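Prendex hand-held grippers, the pair: four weeks in
Reviewed by Loubna Belhaj

The Prendex kit lets you teach a robot by doing the job yourself, with its fingers standing in for yours. I did 25 runs on the first morning and was by then a worse fruit handler than any machine.
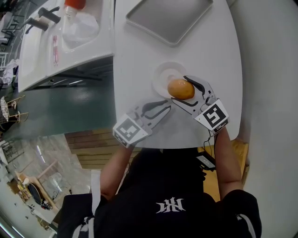 Mango, plate, and one gripper making its acquaintance.

The finger pads are the best part: soft, forgiving, good on anything that bruises. The trailing cable is less charming and finds your wrist every time. Setup took 4 goes, the manual having been written for someone cleverer.
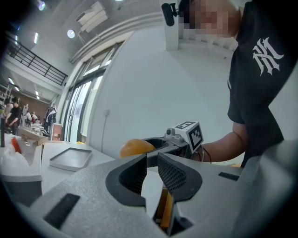

Do you need the robot beside you while recording?
Only for playback. You can record all day with the grippers alone and load the runs later.

Worth having, if your forearms are up to it. Mine are still sulking.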